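Hasance Manipulation Group, minutes of the March meeting

Present: Oliwia Michalski (chair), Szymon Walczak, Lurdes Mendes, Liis Tamošiūnaitė (minutes)
Apologies: Genowefa Czarnecka, at Cevdale

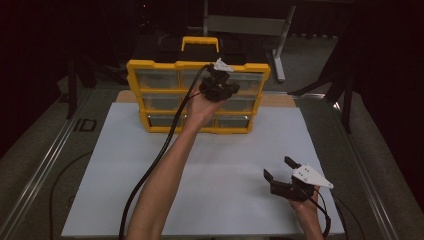
1. Previous minutes
Approved. Szymon asked that "Szymon will fix the timestamps" be changed to "Szymon will look at the timestamps." Oliwia declined.

2. Drawer task results
Lurdes reported. The policy trained on hand-held gripper demonstrations was run 70 times on the real arms and opened the requested drawer in 41 of them. The February policy was tested under a different starting layout, so the two numbers should not be put side by side. Szymon put them side by side. Oliwia asked him to delete the slide.

Most failures were the policy opening a perfectly good drawer next to the one requested. Left and right get mixed up far more often than top and bottom. Lurdes suspects the demonstrations, where the operator's forearm often hides the lower drawers from the head view just before contact. Liis suspects the labels. Both were invited to find out.

3. Wrist view comparison
Agreed to train 2 versions from the same demonstrations, one with the head view only and one with head and wrist views. Same seeds, same number of steps, same test order. Szymon asked whether he could also change the learning rate "while we're in there." He could not.

4. Collection protocol
Long discussion of what counts as a finished demonstration. Lurdes wants the drawer fully closed again at the end. Szymon considers a drawer that is nearly closed to be closed in spirit. Lurdes's version was adopted, and 66 existing demonstrations go back for review under the new rule. Szymon will do the reviewing.

Operators should also pause before the first reach, long enough for the trackers to settle. Humming is permitted.

5. Trellico draft
Genowefa sent comments by email. She would like the word "robust" removed from the abstract until there is something for it to refer to. Agreed.

6. Any other business
The Piątek storage share is nearly full again. Everyone denied owning the folder called "final_old_keep."

Actions
Lurdes: failure table by drawer position
Liis: label audit, left and right columns first
Szymon: review of demonstrations; timestamps (fix)
Oliwia: abstract, reply to Genowefa

Meeting closed at 4:10 pm.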